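Heat protectant on damp or dry hair?? getting different answers

plusero_curls
Posted Jun 1, 2019
ok so I have a Hivska flat iron, had it since November, and my ends are fried. Mid back length, fine, a little wavy. I spray the Fivgate protectant on right before I iron, dry hair. My sister says it should go on damp and then blow dry. Bottle says "apply before styling" so thanks for that. Which is it?

marlowbraid
Damp. Always damp. Comb it through, dry all the way, then iron. If you spray dry hair and clamp down on it right away you're basically cooking it. Do you hear a sizzle?

plusero_curls
sometimes yeah. oops

tinytopknot24
Disagree with damp "always". Depends on the product. Some are made for dry hair, I use one and my ends are fine. What matters is you wait till it's dry before the iron touches it. What temp are you on?

plusero_curls
Highest. 5 on the dial. No idea what that is in degrees, lost the booklet

marlowbraid
well theres your problem. Fine hair on the top setting, it wouldn't matter if you dipped it in the stuff.

gingerlob
Mine has the same kind of dial, I stay on 2 and go slow. One pass. Fringe gets nothing, just a round brush. Used to go over every section three or four times and wonder why it looked like a broom.

tinytopknot24
One slow pass at a low temp isn't better than one quick one a notch up imo. Slow = more heat in the hair. My stylist at Enriquez does mine quick, smaller sections, and it stays straight two days even when it's humid

gingerlob
Your stylist also has a 200 dollar iron. Cheap plates have hot spots. Going fast on mine does nothing, I end up going back over it

tinytopknot24
fair. still think small sections is the answer tho. Most people grab way too much at once

quietfrizz
Can I ask a dumb one — does the protectant wear off? I put it on after washing and then iron again the next day without adding more. Been doing that for ages.

marlowbraid
Not dumb. I'd put a little more on, just mids and ends. Let it dry. Too much and you get that crunchy greasy thing at the bottom.

plusero_curls
Ok update, tried damp this morning, comb, blow dry, then iron on 3. Less smell?? Took forever though, hair was still damp underneath after 24 minutes with the dryer. Also didn't stay as straight at the back

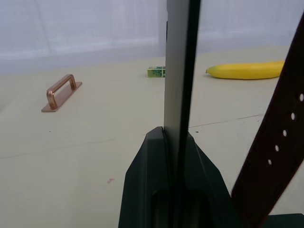

but that could be me, I can't really reach back there so I was sort of guessing. Gonna try clipping it up in layers next time instead of just flipping it over my shoulder. Do I need to cut the ends or will they come back?

gingerlob
They won't come back, sorry. Trim. You don't have to lose much, an inch maybe, then little trims after

marlowbraid
Agree on the trim. Split ends keep going up if you leave them.

tinytopknot24
I'd hold off a couple weeks. Mask, no iron, see whats actually split and what's just dry. I cut mine in a panic once and regretted it for a year. Braid it damp overnight if you want it a bit tidy in the mornings

marlowbraid
waiting just means more to cut later. We can agree to disagree

quietfrizz
Which mask? Everything I try makes my roots flat by lunch

tinytopknot24
Anything light, and keep it below your ears. Rinse longer than you think you need to.

plusero_curls
Booked a trim lol. Small one. And turning the iron down to 2, will report back if it does anything at all on my hair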